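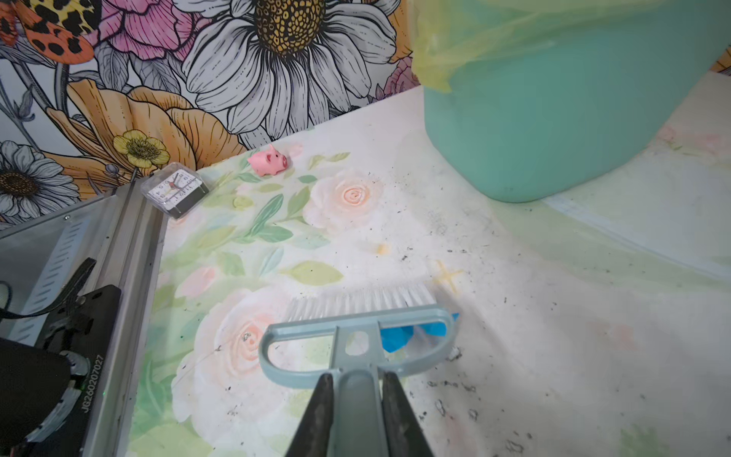 Tuesday, late

Flu numbers went up on the county page again this afternoon. 568 confirmed, and 174 of those are in Drurnov alone. Last week Drurnov had hardly any. The Herrera clinic has moved its walk-in hours to mornings only and wants everyone else to call first. I called at 2 and was on hold for 30 minutes before the line dropped. Called back and got through. They have shots for adults but are out of the children's ones until the next delivery, no date given.

Skellum school sent a note home. 17 kids out in the lower grades, so the concert is off and lunch will be eaten in classrooms. The bus still runs. They ask that anyone with a fever stay home a full day after it breaks. We did that last time and I suppose we'll do it again.

My own throat is sore on the left side but no temperature. Checked at noon and again after supper. Took the last of the lozenges. Need more, also tissues, soup, and batteries for the thermometer, which is slow to come on.

Went by the drugstore on the way home. The line was out to the carts. Half the people had masks on, which I haven't seen in a good while. I had one in the glove box, pretty flat by now, and wore it.

Radio says the county may limit visitors at Fovida, the nursing home. I was planning to go over on the weekend. I'll call in the morning and ask if the side entrance is still open. If not I can leave the books at the desk.

Rain all evening. Bed by ten.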